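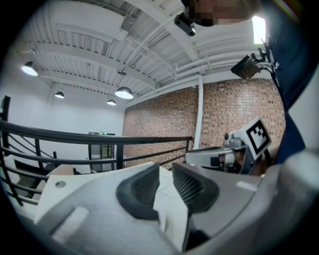 Hovville, January 27, 2022

Getting a 4x4 clean and dry after a muddy weekend

Mud left on a truck for a week sets hard in the places you can't see, and it holds water against the metal. Most of the work below can be done in a driveway with a garden hose, a bucket and an old dish brush. Plan on an afternoon.

Start underneath

Leave the body for last. Park on a slope if you have one, nose up, so the water runs out the back. Lay the hose flat under the truck with a lawn sprinkler head on the end and let it run for 30 minutes. Move it once, from the front axle to the rear. Packed clay softens this way and falls off in lumps, and you don't have to lie in it.

After that, go in by hand. The spots that hold the most:

Inside the frame rails, through the oval holes
On top of the skid plates
Behind the plastic fender liners
The ledge above the fuel tank
Around the spring perches

Take the skid plates off at least every third trip. Mine had 12 bolts and took longer to put back than to remove, mostly from sand in the threads. Run a wire brush over each bolt and set them out in the order they came off.

Keep a pressure washer away from axle breathers, wheel seals and electrical plugs. A plain hose is enough for all of those.

Brakes and wheels

Grit between the pad and the rotor will score the rotor in a few miles. Rinse through the wheel spokes from both sides, then drive slowly around the block and press the brakes lightly several times. If you still hear scraping, take the wheel off and look behind the dust shield. A small stone likes to sit there.

Mud stuck to the inside of a rim will shake the steering wheel at highway speed. People pay for a wheel balance when they only needed a putty knife.

Radiator

Spray from the engine side toward the front, at low pressure, with the engine cold. Spraying from the front pushes the seeds and mud deeper. Straighten bent fins with a plastic fork that has had every other tine snapped off.

Carpets and floor

Pull the floor mats the same night, even if you do nothing else. Let mud on the carpet dry fully before you touch it, then vacuum. Wet mud only gets rubbed in. For what's left, use a teaspoon of dish soap in a quart of warm water and blot with a towel.

If water came over the sills, lift the carpet and check the padding. The top can feel dry with the padding soaked. Prop it up on paint cans and aim a fan under it overnight. In March I did this on the Restrepo track truck and the padding still needed three days.
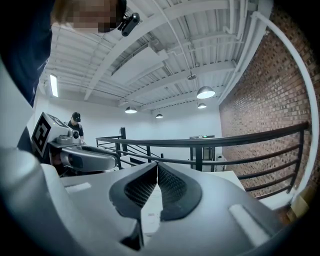
Teófilo Cárdenas wrote in that the fan did little for him until he also pulled the rubber drain plugs in the floor, and that he now leaves them out for two days after any water crossing. He puts them in a sandwich bag and hangs it from the mirror so he can't drive off without them.

I've started doing the same. Wipe a little silicone grease on the plugs before they go back in.

Straps, ropes and shackles

A recovery strap full of grit wears from the inside. Soak it in a tub of plain lukewarm water, swish it, change the water and repeat until it stays clear. Skip the bleach and the dryer. Hang it in the shade, over something round like a fence rail.

Synthetic winch line gets the same bath. Spool it back on under light tension, in even rows. Shackles need a rinse, a wipe and a drop of oil on the pin threads.

Boots and gloves

Stuff boots with newspaper and change it after an hour. Leather gloves should dry slowly, away from the heater, then get a bit of saddle soap.

Before you put the hose away

Check the air filter box for water. Look at the axle oil on the dipstick or at the fill plug; if it's milky, change it before the next drive. Put air back in the tires if you lowered them. Write the mileage on a piece of masking tape inside the glove box door so you know when the underside was last done.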